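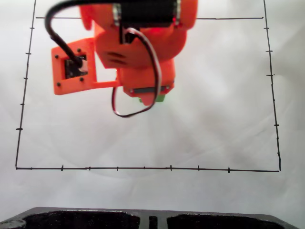
3.2 Marking out the work area by hand

The boundary of each work area was drawn directly on the paper covering the table. Printed templates had been used in the June trials at Ciltstead, but they had to be trimmed and taped together, and the joins lifted at the corners. A line drawn in marker could be put down quickly and replaced with a fresh sheet when it became worn or smudged.

Staff were asked to draw a large rectangle in black marker on white paper, using the edge of the sheet as a guide. No ruler was supplied. We wished to know how far an outline made in this way would depart from a true rectangle, and whether the departure would matter to the people who later placed objects inside it. Over 400 sheets were collected, of which 38 were set aside because the outline had not been closed or had been drawn twice.

The outline in Figure 1 has faults of the kind we recorded most often. Its left side slants slightly, leaning outward towards the bottom, and its bottom side is nearly level but dips a little towards the right. Neither fault was treated as a reason for rejecting a sheet. Upright sides were, on the whole, less true than level ones, and long sides tended to drift towards the end of the stroke. Following the method of Michailidis, we measured each side from corner to corner and noted the greatest distance between the drawn line and the straight line joining its ends.

The choice of pen had some effect. Fine tips gave a sharper edge but were hard to see from the far side of the table, and they caught on the paper when pressed. Broad markers were preferred by staff at both Bindelari and Stollov, although the width of the stroke then had to be allowed for in measurement. We took the inner edge of the stroke as the boundary in all cases. An object touching the line was recorded as inside the area, and an object lying across it was recorded as outside.

Sheets were changed at the start of each session and whenever a corner could no longer be read. Used sheets were dated on the back and stored flat. The measurements taken from them are reported in Section 4.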